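An afternoon at the arm table: what visitors learned at the Nengate open day
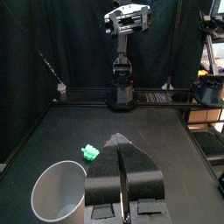 According to Edileuza Figueiredo, the first question of every open day is the same one: how much of the work does the robot do alone? She gave the answer before anybody could raise a hand. On the day I came to Nengate, she said, the arms would do nothing alone. A person would guide them, and we would be welcome to try.

The laboratory stands at the end of a long corridor in the Hollomthorpe building, after the offices and the bicycle room. I arrived with a group of 13 visitors, most of them parents with older children, and two retired machinists who had worked many years at Van Beek. Figueiredo leads the handling group there. She speaks quickly and moves her hands while she speaks, and then she apologizes for it, because in this room a hand in the wrong place can stop the work.

"People come with a picture from the cinema," she told me when the first group had gone to drink coffee. "They expect a robot which walks and answers them. I show them a cup, and some of them are disappointed for five minutes. After this they try to pick up a small thing themselves with the gripper, and the disappointment is finished."

I asked her why it is so difficult. She thought for a while.

"You have in your fingers a feeling that tells you when the thing begins to slip. You don't think of it. You correct it and you continue to talk with your friend. Our gripper has two fingers, and they are flat. It has no feeling of this kind. When it holds something round, it touches only a little part of it. If you close too hard, the object jumps away. If you close too softly, it falls on the way up."

The objects on the table are changed between groups. A cup is nearly always among them, she said, as visitors understand it at once. The small bright green piece with the round beads is there for the opposite reason. Its surface is bumpy, and the fingers can meet it in many different ways.

"A cup is polite," Figueiredo said. "The green one is not polite. I like it more."

The demonstration was given by her colleague Maëlys Riviere, who stayed beside the table almost the whole afternoon. Her method is slow. First she lets a visitor move the arm in the air, without any object, until the person knows which movement of the hand gives which movement of the machine. Only then may they go down to the table. One of the machinists wanted to skip this part. She did not let him, and he accepted it with good humor.

"I made this mistake myself in my first week," Riviere told me. "I thought, I am good with my hands, I play the cello, I will learn it in ten minutes. I pressed the fingers on the table and the arm stopped for safety. It was in front of my new boss, naturally."

A girl in the second group asked why the tabletop is black. Riviere seemed very pleased with the question. A dark, matte surface gives fewer reflections, she explained, and the small things stand out better in the recordings. It still shines a little where the light falls on it, and she would like to have it painted again in October. The curtain at the back of the table has a similar purpose. Before it was hung, people walking behind the table appeared in the recordings, and the group had to throw many of them away.

I wanted to know how many recordings they need. Figueiredo opened a notebook – a paper one, with a soft cover – and found the page. The group had 1,314 good attempts at the time of my visit. By an attempt she means one object, taken from one place and put down in another, from the beginning to the end.

"It sounds like a lot and it is very little," she said. "A child does this many before it can hold a spoon well, and the child has also a mother to help."

Do the attempts of visitors go into this number? No, she answered. They are kept separate, and the visitor may ask that they are deleted. Some of them are useful all the same. A beginner comes to the object from a direction that the laboratory people stopped using long ago, and from time to time the strange direction is the better one.

We spoke also about work, as this was what the parents wanted to discuss. A father who has a post in the Gillholm warehouse asked quite directly if the arms would take his place. Figueiredo did not try to make it small.

"I told him what I know," she said to me later. "I know that today the arm needs a person for each movement, and I know that we are working so it will need the person less. I can't promise him what a company will do with that. I would not believe me if I promised it."

He stayed until the end of the hour and tried twice. On his second try he lifted the cup and put it down again without letting it fall, and his son filmed it with a telephone.

Riviere says that the second arm, on the far side of the table, causes the most discussion. Visitors ask if the two can work together. They can, for certain tasks, but it demands two trained people or one person with a lot of patience, and for an open day the group uses them one after the other. "With two arms I am also nervous," she said. "You look at the left one, and the right one is doing something you didn't ask. It was you who asked it, of course. You only forgot that you have two hands."

Near the end I took my own turn. I moved in the air for some minutes, then I went down slowly to the green piece. The fingers closed beside it and pushed it away by the width of a thumb. I tried again and pushed it further. Riviere said that this is normal and that I should breathe.

The next open day at Nengate is planned for October. There are 50 places, and children under ten may come with an adult. Visitors are asked to tie back long hair and to leave bags in the bicycle room.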